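Questions about the Kurstead remaster, answered in the order they annoyed us.

**Is it coming to Switch?**
Yes, in June. The PC version follows when Cantero says it does, and Cantero isn't saying.

**Is this the original game or the remake of the original game?**
The original, redrawn. The remake was Kurstead: Vestura, which changed the ending and made the horse talk. The horse doesn't talk in this one.

**Do I need to have played Denbridge first?**
No. Denbridge is a prequel that came out afterwards and explains things you were happier not knowing.
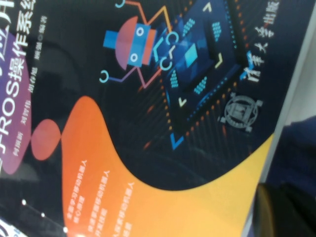
*Answers by Ánh Tạ. Corrections and grumbling handled by Đạt Giáp.*

**How long is it?**
The story took me a long weekend. Finding all 300 lanterns took Đạt considerably longer, and his reward was a hat.

**Can I turn off random battles?**
You can halve them, or switch them off entirely once you've reached the second continent. Bosses don't care about your settings.

**Are both voice tracks included?**
English and Japanese, yes. The English cast has been re-recorded, so the innkeeper now pronounces the name of his own village correctly. Some fans have complained.

**Does my old save carry over?**
It doesn't. If you finished the original at 100 per cent, you have our respect and nothing else.

**Is there co-op?**
Two players, same sofa, battles only. The second player spends the rest of the time watching someone else shop for boots — bring a snack.

**Will there be a boxed copy?**
One has been announced for Japan. For everywhere else, Cantero has promised "more news later", so we'll update this page when later arrives.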